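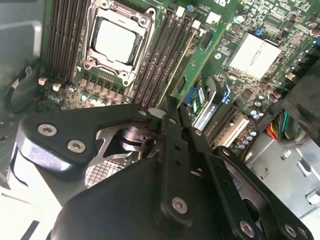
Teaching a gripper to handle circuit boards

Home | Projects | Students | Archive

March 1, 2025
By Lai-ching Lai
4 min read

The automation club at Simwood has spent the school year on one job: getting a robot to move a circuit board between an open desktop computer and a slotted holder. Hui-mei Ng and Ho-yin Yau lead the team. Nokuthula Maluleke teaches the electronics class the club grew out of.

Ng said the group picked old computers for a practical reason. "They cost us 20 dollars each, and if we scratch one, we can keep going," she said. "The motherboard is crowded. You have memory slots on both sides of the processor, and the fingers have to go down between things."

Her part is the approach path. She writes the moves in Werkport, the software the class uses, and runs each one at low speed first. The club set itself a target of 200 clean transfers by June.

"We were at 60 percent in the fall," Yau said. "Most of the misses were angle. The board goes in a little crooked and one end sits high."

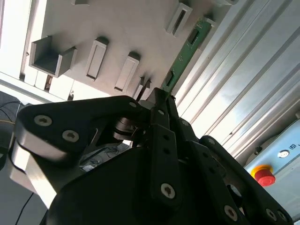 Photo: Simwood Automation Club

Yau looks after the gray plate with the holders. He redrew the slots three times before he was happy with the width. "Too tight and it jams. Too wide and the board leans, and then the next grip is off."

Every run goes into a log, with the grip force and the result. The log has around 500 lines now. Maluleke reads it before each meeting and asks the students to explain any failure that shows up twice.

"I don't fix it for them," she said. "Chih-ming wanted to change the finger pads and the speed on the same afternoon. I asked him how he would know which one helped."

Chih-ming Tai, the youngest member, changed the speed first. He is still testing the pads.

Asked what comes next, Ng said she wants the latches. For now a student opens them by hand before a run. "That's a different kind of motion, pushing down and out," she said. "I have a drawing. Ho-yin doesn't like it yet."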